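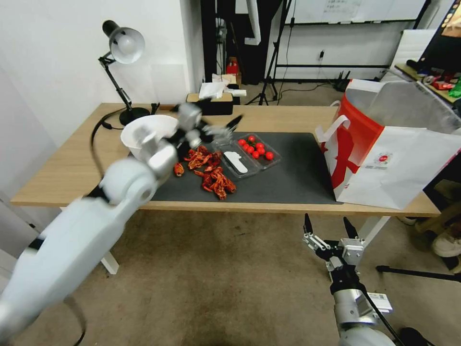 A white bowl and a dark gray mat on the table.

Religion and Community Life, Unit 4: Shared Meals and Open Houses

Welcome back, everyone! Last time we stayed mostly with buildings — who may put one up, where, and how the neighbors feel about it — and I promised that this unit would be friendlier, so today we turn to hospitality between congregations.

Our main case is Kincaid, a town where a mosque, two churches and a small synagogue have held a joint open house every March since 2000. The first one drew 50 people, nearly all of them members already. These days the hall on Penetti Street fills to its limit of 100, and there is a waiting list (I have been on it myself, and did not get in).

Key terms
Interfaith: involving people of different religions who keep their own beliefs.
Ecumenical: usually used for contact among Christian churches. Please don't mix these two up on the paper!
Hospitality: welcoming a guest, which many traditions treat as a religious duty.

While you read the Stondov chapter, keep an eye on food. Halal and kosher rules overlap in places but they are separate systems, and a host who assumes one covers the other can leave a guest with an empty plate. Kincaid settled on vegetarian dishes with labeled ingredients after a good deal of back and forth, and the minutes of those meetings are a lovely read if you have the patience for them.

The Flolta reading is harder going. It argues that open houses mostly reach people who are friendly to begin with. I half agree, and I'd like to hear where you land.

For next class: read both pieces and bring one page on a shared meal you have attended, religious or otherwise.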